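How I oil a bamboo cutting board (and keep it flat for years)

I've killed three bamboo boards in my life. One went in the dishwasher, one lived in a puddle beside the sink, and one I simply never oiled until it split along a glue line with a crack you could post a letter through. So I'm no expert, but I've had plenty of practice at getting it wrong, and the board I use now has stayed flat through two kitchens and a move to Stondport.
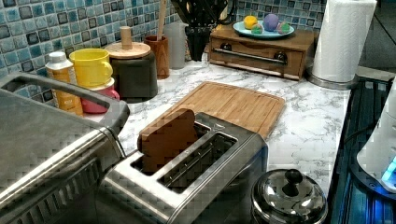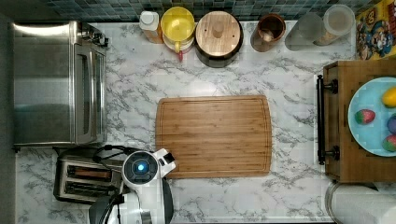

The whole job takes maybe ten minutes of work, spread over a night. You need food-grade mineral oil (the chemist sells it, usually near the laxatives, and it's far cheaper there than in a fancy kitchen shop), a soft cotton rag, coarse salt, half a lemon and somewhere the board can stand on its edge overnight. Don't use olive oil or canola. They go rancid and your board will smell like an old chip shop, ask me how I know! Before you start, have a good look at the board, and if yours has a juice groove running around the perimeter like the bamboo one in both photos, get your fingernail in there. That's where old meat juice and crumbs settle, and if you oil over the top of the gunk you've basically varnished it in.

Cleaning first

Scatter a small handful of coarse salt over the board and scrub it with the cut side of the lemon. Go with the grain, lean on it a bit, and squeeze as you go so the salt turns to a grey slush. For the groove I use an old toothbrush. Leave it five minutes, scrape the slush off with a bench scraper or the back of a knife, then rinse quickly under warm water. Quickly! Bamboo hates a soak. Do both sides even if you only ever cut on one, otherwise one face takes up more water than the other and the board starts to cup.

Now dry it with a tea towel and stand it on its long edge. I leave mine till the next morning. If you oil a damp board you trap the water inside and the oil sits on top in a sticky film.

Sanding, if it needs it

Most boards don't. If yours feels furry after washing, go over it with 220 grit paper, always along the grain, and finish with 320 if you've got it. Wipe the dust off with a barely damp cloth and let it dry again. Deep knife scars I leave alone. Bamboo is made up of glued strips and I'd rather have a few scars than a thin board.

Oiling

Warm the bottle in a jug of hot tap water for a few minutes so the oil runs thinner. Pour a puddle the size of a fifty cent piece in the middle and spread it out with the rag, adding more as it disappears. Cover the top, the bottom, all four edges and any handle hole. The ends are thirsty, so go back to them. You want the board to look wet all over, with no pale patches.

Stand it up on a rack or a couple of chopsticks over some newspaper and leave it overnight. In the morning wipe off whatever hasn't soaked in and buff it with a dry bit of rag. If a brand new board still looks dull, do the lot again. My first proper one took two coats.

Wax, for the keen

My neighbour Ikhsan Purba swears by a board wax, one part beeswax melted into four parts mineral oil by weight, and he gave me a jar that I'm still working through. Rub it on thin after the oil, wait half an hour, buff. Water beads up beautifully and the board feels silky. It's a nice extra, but the oil does the real work.

How often?

I oil once a month for the first few months with a new board, then whenever water stops beading. In summer that's fairly often at my place. A quick test is to flick a few drops on and watch. If they soak straight in and leave dark spots, get the bottle out.

Between times, wash it by hand, dry it straight away, and stand it up or lay it on something that lets air underneath. Keep it off the top of the oven as well, because heat on one side will warp a board faster than water will. And if yours has already cupped a little, lay it hump side up on a damp tea towel overnight, then dry it standing on edge before you oil it. That's rescued one of mine and done nothing at all for another.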